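From: Everett Benavides
To: the Irnley school-bag list
Subject: Re: [irnley-bags] Zippers, straps, and what to do with the odd ones

Hiếu Nghiêm wrote:

> Hi all. I have taken over the bag shelf at Irnley from Everett, who left
> me a key, a seam ripper, and no instructions. There are backpacks here
> up to my shoulder. Before I start throwing things out, could somebody
> tell me:
>
> - how you decide a zipper is finished
> - whether bags get washed before or after mending
> - how they are supposed to be laid out for checking, as I have been
> doing it on my knees, on the rug, and my knees have filed a complaint
> - whether we accept bags with printing on them
> - what on earth is in the tin marked CUSUS
>
> I would like to have the first batch ready for Skamthorpe in April, and
> they have asked for 30. I can currently see my way to four.
>
> Hiếu

Hiếu,

In my defense there were instructions. They were on the back of a calendar and the calendar was in a bag, and I think the bag went to Skamthorpe. Some child over there is very well informed about zippers.

I'll take your questions in an order that suits me and not in yours.

The tin. Cusus is what my granddaughter called zipper pulls when she was two, and I never renamed it. It should be pulls on top and sliders underneath, with the sliders bagged by size. If the bags have burst, I'm sorry, and you have a long evening ahead of you. The size is stamped on the back of most sliders. You'll want a magnifying glass or a younger person. There may also be a few peppermints in there. Don't eat them.

Four out of 30. You can see your way to more than four. You are looking at the pile the way I looked at it my first year, which is to say you pick up a bag, see a dead zipper, and put it in the sad heap. Go back to the sad heap. Last time I cleared the shelf properly I went through 223 bags, and most of what I'd written off was a slider that wanted squeezing.

Here is how I do it, as near as I can get to the calendar version.

1. Empty it

Every pocket, and then every pocket again. Turn the main compartment inside out if the lining lets you. The things I have found at the bottom of a donated backpack include a full set of house keys, a retainer, a sandwich of historical interest, and a library book on loan from a library that has closed. Keys and anything with a name on it go in the shoebox by the door. The sandwich you may deal with as you see fit.

Don't forget the little flat pocket against the back panel. People forget they have one, so whatever went in has been there since the day they bought it.

2. Wash it, or don't

Mend first, wash second, with one exception. If it's gritty, brush the zipper out dry with an old toothbrush before you touch anything. Grit in the teeth will make a good slider act like a bad one, and you'll replace it, and it will still stick, and you'll say things.

For the washing, a bathtub and a squirt of dish soap. Cold water, straps and all, and hang it upside down with everything open. I know Calloway puts theirs in the machine. Calloway also sends us bags with the foam in the straps all gone to one end like a sock full of oatmeal, so draw your own conclusions.

3. Test the zipper

Close it slowly. Watch behind the slider, not in front of it. If the teeth mesh and then pop open behind, the slider has spread. Squeeze each side at the back end with small pliers, a little at a time, and try again. I mean a little. You can always squeeze more, and you can't unsqueeze, as the contents of the trash can in the back room will confirm.

If it won't move at all, look for lining caught in it. Back it off gently in the direction it came from. A candle stub rubbed along the teeth helps, and so does waiting until after lunch.

If teeth are missing in the middle of the run, that's a new zipper, and on a backpack that's an hour of unpicking around a curve. I do it for a good bag. I don't do it for one where the fabric is going too. If the missing teeth are within an inch of the end, just sew a stop above the gap and shorten the thing. No child has ever complained to me that a zipper opened an inch less than it could have.

So, to answer you: a zipper is finished when the tape itself has frayed, the woven part the teeth are fixed to. Nearly everything short of that is a slider, dirt, or bad temper.

4. Pull the straps

Put your foot through one shoulder strap and haul on the top loop like you're starting a mower. Then the other. If you hear stitches go, good, they've gone here and not at a bus stop. Restitch with the heavy thread, a box with a cross in it, and go around twice. The thread is on the big cone, behind the smaller cones, which are there to fool you. Check the bottom corners where the strap webbing goes into the side seam. That is where most of them fail, and it's always the side the kid carries it on.

The top loop gets tested too. It holds the whole bag on a hook all day with a geography textbook in it.

5. Lay it flat and look at the front

Get up off the rug, for a start. Use a table, at a height where you can lean your hip on it, with something light-colored on top so dark bags don't vanish into it. I spent a whole winter inspecting black bags on a black cutting mat and wondering why I kept missing the holes.

Empty bag, front side up, straps underneath. Smooth it out from the middle so the front pocket zipper lies in one clean line, and you'll see right away if the line has a kink in it. A kink usually means somebody before you mended it in a hurry. I have recognized my own work this way more than once.

As for printing, yes, we take it. Letters, shapes, cartoon animals, all fine. A navy bag with a bit of white on the front is about the easiest thing in the world to place: dark enough not to show the dirt, and enough of a pattern that its owner can find it in a heap of other navy bags. What we don't pass along is a name in marker, or a team crest, or anything I'd have to explain to a grandmother. If the print is cracking, leave it alone. I tried peeling one once to tidy it up and ended with a bag that looked like it had a skin condition. 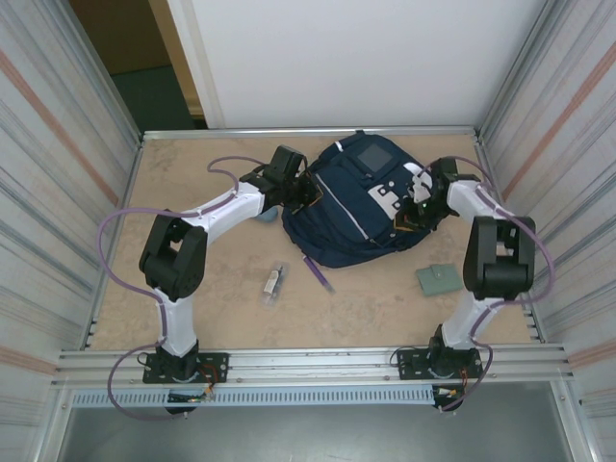 6. Tag it and put it away

Masking tape on the top loop, with the month and your initials. Write what you did, in as few words as you can stand: "slider," "L strap," "washed." If it comes back in a year you'll be glad of it, and they do come back. I have met some of these bags three times.

Store them upright, unzipped halfway, not crushed under each other. I know there's no room. There was no room when I had it either. The trick I never got to was putting a second rail above the window. The brackets are in the drawer under the kettle. I bought them with the best intentions and they have been resting ever since.

7. The ones that don't make it

Cut off every buckle, every strap adjuster, every decent length of webbing, and the pulls if they're good. It takes five minutes and it's the reason the tin is never empty. Mesh side pockets are worth saving if they're not torn, as they patch other mesh side pockets and nothing else on this earth will. What's left goes to the rag people, and you are allowed to feel fine about it.

A few odds and ends while I'm at it.

Skamthorpe will tell you they want 30 and then, when you deliver, ask whether you could manage 200. This is their way of saying thank you. Say you'll look into it. The most we ever sent them was 100, and that was a year when a shop was closing and gave us its display stock with the paper still stuffed inside.

If they ask for "assorted," they mean no more than a couple in pink. If they ask for "large," measure one of their desks first. I didn't, and a whole box came back because the bags wouldn't go under the seats.

The seam ripper I left you is the good one. The bad one is also in the room somewhere, and you'll know it when it goes into your thumb.

Does anyone from Calloway want to defend the washing machine? I'm prepared to be reasonable about it for one reply. And if whoever borrowed the long-nosed pliers is on this list, Hiếu needs them more than you do, and there's a hook for them to the left of the door with an outline drawn around it so that we can all see where they aren't.

Hiếu, phone me if the sliders have burst. I'll come over and bring my own magnifying glass.

Everett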